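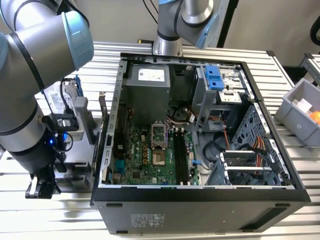
Desktop tower open on the slatted bench, two-arm cell, PC disassembly task set.

Girdale Two-Arm Recording Cell

The Girdale cell records manipulation examples for training learned policies. It is supplied with two arms, one gripper per arm, an aluminum slatted bench and a fixed camera mount. Both arms reach the full work area, so one can hold a case or bracket while the other handles the part.

Recording
Each take is stored as one episode: joint positions, gripper opening, camera video and a text label entered by the operator. Failed takes are kept and flagged — they are not deleted unless the operator does so by hand. Internal storage holds 2000 episodes before export is required.

Task sets
The PC disassembly set contains 41 labeled tasks, including drive removal, cable unplugging and memory module handling. Cases are worked lying on their side with the panel off. Fixtures for loose drives are ordered separately.

Supplied with the cell
Controller and power cabinet
Operator station with foot pedal
12 bench clamps
Clevumus labeling software, version 11

Not included: computers, parts bins, floor anchors.

Service and spare parts: Regula Steiner, Gavadance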